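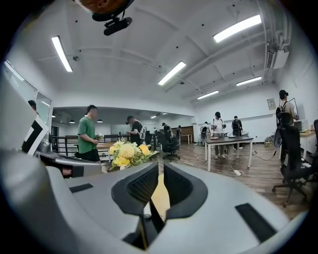

The main room at Brurel, with its plank floor and strip lighting.

Plovus opens second workshop space at Brurel

Plovus will open a second shared workshop in Pirnden this May. The Brurel room has white walls, a wooden floor and air conditioning, and will be let by the half day to groups of up to 30.

"Our first room is booked most evenings - we needed more floor," said Nelu Marinescu, who manages lettings.

Some 200 local members will get two free sessions each. Bookings open at 2 pm on the first of the month.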